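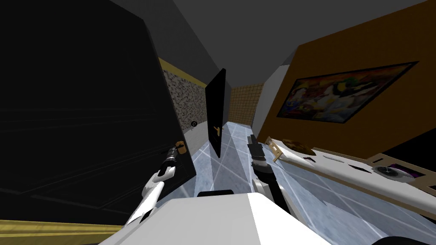

Two-arm robot sim: gripper lets go of the lever handle once the door starts to swing

Posted in Home Builds > Simulation and Control

pistia_builds

Hi everyone! I'm building a two-armed mobile robot in my garage (project name is Surar) and before I let it anywhere near a real door I'm trying to get it through doors in simulation. The scene is a hallway with a big black door close to the robot and a second one farther down, both with gold handles. Left arm does the door, right arm just stays up out of the way.

The good news is that it reaches the handle! I was so happy the first time the tip landed on it that I called my kids in to see. It presses the lever, the latch releases, the door starts to come open, and then somewhere in the swing the gripper slides off the end of the lever and the door just hangs there. Sometimes it gets most of the way, sometimes it barely moves.

What I have tried so far:
Friction on the gripper pads, from 1 up to 2. A bit better, then the handle started to jitter.
Slower swing. No change that I can see.
Smaller time step. The jitter went away, the slipping didn't.

The arm follows a straight line from the grasp point to a point I picked by hand out in the hallway. The base doesn't move during the pull. Is this a contact settings problem or is my path bad? I'd love to get to the second door by Thursday, when our shared workshop has its open evening.

ranjbar_garage

Great project! It's your path. The handle travels on an arc around the hinge, and you're asking the hand to go in a straight line, so the two drift apart until the pads can't hold on. No amount of friction will save that, and if you turn it up far enough the solver fights itself, and there's your jitter.

Get the hinge position and the distance from hinge to handle out of your door model. Then make waypoints along that circle, one every 6 degrees or so to start with, and turn the gripper by the same angle at each one. People forget the turning part all the time (I did, for a whole weekend). If the wrist keeps its first orientation, the lever twists out of the fingers even when the position is perfect.

Also let the lever come back up after the latch clears. If you keep pushing down during the swing, you're loading the wrist for no reason. And soften the arm along the line toward the hinge. My own arm was far too stiff there, and a small error in the radius turned into a huge force.

Once that works, move the base too. With a door that wide, I'd expect the elbow to run out of room before you have a gap your robot can fit through. I back mine up slowly while the arm follows the arc, and it looks fantastic when it finally goes.

oltance

just put a fixed joint between gripper and handle when they touch. works every time

ranjbar_garage

It does work, and it's handy for checking the rest of the sequence, but take it out before you trust any result. The real gripper won't have it.

pistia_builds

It was the wrist! I put in the arc and the rotation last night and left friction at 1. Ran it 9 times with the door starting closed and the hand stayed on the lever in all of them. I can't tell you how good that looked. Softening along the hinge line took out the last of the shaking.

The base still doesn't move, so I can't get through yet. I'm trying the slow backing up next, and I'll post my waypoint script in the files section once I've cleaned up the variable names.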